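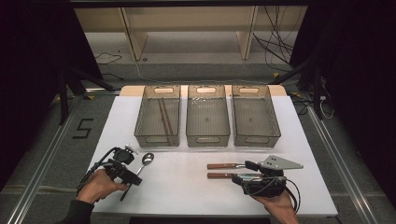 Sorting Flatware the Way a Robot Learns To

Most household tips about the silverware drawer come from people who have owned a lot of drawers. These come from a research project. A group working under the name Skeka has been teaching robot arms to put away flatware, and the write-up has more useful advice for an ordinary kitchen than I expected from a paper with graphs in it.

The method is simple to describe. A person holds a gripper in each hand and does the chore with the grippers instead of with fingers: pick up the chopsticks, put them in a bin, pick up the spoon, put it in the next bin, then the knives. The movements are recorded, and a program is trained on the recordings until it can run the same chore on a pair of arms. The Skeka group recorded 599 sorting runs. They used 312 of them to train the first version and added the rest later.

What they wanted to know was which habits in the person made the robot better. Each version was given 100 tries at a mixed set of flatware. The habits that helped are worth copying, with a few changes for people who have hands.

Start with the longest pieces

Chopsticks went first in the runs that worked best. Long pieces need the whole length of a bin, and they tend to end up crosswise if there is already something under them. At home, load chopsticks, serving spoons and the bread knife before anything short. If your drawer is too shallow front to back, lay long pieces on a slant from corner to corner.

One kind to a bin

The first plan allowed spoons and forks to share. The robot did poorly with that and the group dropped it after 4 days. I have tried it both ways in my own drawer and a shared bin is always the one that gets messy. Use separate trays that you can move, and leave one empty if you can spare it. Something will need it by December, when the good serving pieces come out.

See-through trays are fine for people

Clear and tinted plastic gave the cameras some trouble at first, according to the write-up, and more recordings mostly took care of it. For a person, see-through sides are a help. You can check for crumbs without lifting anything out. Wash them by hand in warm water with a soft cloth. Scouring pads leave scuffs on the bottom that don't come off.

Work on a plain, light surface

Spread the clean flatware on something flat and all one color before you sort it. A white cutting board or a light dish towel will do. The robot lost track of metal pieces on a patterned cloth more often than on a plain board. I find the same thing with small teaspoons on our speckled counter.

Line up knives before you pick them up

In the better recordings, the knives were set side by side with the handles pointing the same way. The second one could then be picked up with the same motion as the first. Do this when you unload the dishwasher basket. Take table knives by the handle, and keep sharp ones out of the pile altogether. If yours have wooden handles, hand wash them and dry them right away — the wood swells around the rivets if it stays damp. A little food-grade mineral oil twice a year keeps the handles from going gray.

Use both hands, but not for the same piece

People who passed a spoon from one hand to the other made slow recordings, and the robot copied the pass even when there was no need for it. The runs that taught it best had the left hand take what was on the left and the right hand take what was on the right. It feels awkward for the first few loads and then it goes quickly.

Lower it, don't drop it

Dropped pieces bounced and landed at odd angles. The group told its people to let go only when the piece was touching the bottom of the bin. It is also quieter, if you unload early in the morning.

What the numbers came to

With the first 312 recordings, the robot finished most of its tries but had trouble with spoons lying close to a knife handle. With all 599 it did better on spoons and no better on chopsticks, which it already handled well. The group thinks careful recordings mattered more than extra ones. They have not tested it on a full dishwasher load, or on anything with a serrated edge.

If you buy trays for this, measure the inside of the drawer and not the front. Mine are from Zevville and were a half inch too wide, so they live on the shelf over the toaster.

Page updated 9 October 2022

This site uses cookies to remember your settings and count visits. By continuing to browse you agree to our use of cookies. Accept | Manage settings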